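Opportunities > Readers and Judges > Priro Prize

We're looking for first readers for the Priro Prize, and I'd love it if you'd think about applying. The prize is for a first or second novel by a writer living anywhere, published in English by a small press, and every spring the boxes start piling up in my hallway and I remember that I can't read them all myself (I tried once, I got through the letter F).

First readers are the people who decide what the judges see. You'd get 8 novels between February and the end of May, read each one all the way through, and write me a report of up to 800 words on every book. I don't need a polished review. I want to know if it held you, where it sagged, and if you'd fight for it in a room full of people who hadn't read it yet.
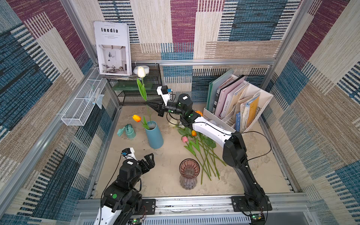
Dace Strazds
Prize Coordinator, Priro Prize

So who am I after? Mostly people who read a lot and have opinions! You don't need a degree in literature. Last year's group had a bus driver, two booksellers, a retired court reporter and a guy who translates appliance manuals, and the arguments were terrific. Booksellers and librarians are very welcome. So are translators, teachers, students, and people who just always have a paperback on them.

A few things rule you out, I'm afraid. You can't have a book entered this year, you can't work for a press that's entered one, and you can't be an agent for anybody on the list. If your cousin wrote one of them, tell me and I'll give that book to somebody else.

The fee is $40 a book, paid when your last report comes in, and you keep the books. I know that isn't much for the hours. We're a small prize (the winner gets $2,000 and a very nice dinner in Carnotham) and I've been pushing to raise the reader fee.

There's one meeting, at 6 p.m. in early June, upstairs at Cisneros Books in Carnotham, where we hammer out the longlist. Come in person if you can, the snacks are good, but you can call in too. Abundio Quintero chairs the judges this year and he'll be sitting in, mostly to listen, though I've known him too long to promise that.

To apply, send me a page about a novel you loved that your friends didn't, or the other way around. Put your mailing address at the bottom and tell me if you need large print or e-books, both are fine. No résumé please! Mail it to the Priro Prize, care of Cisneros Books, or leave it in an envelope at the front counter with my name on it. I answer everybody, sometimes slowly.

Filed under: Calls, Literary Prizes, Paid Reading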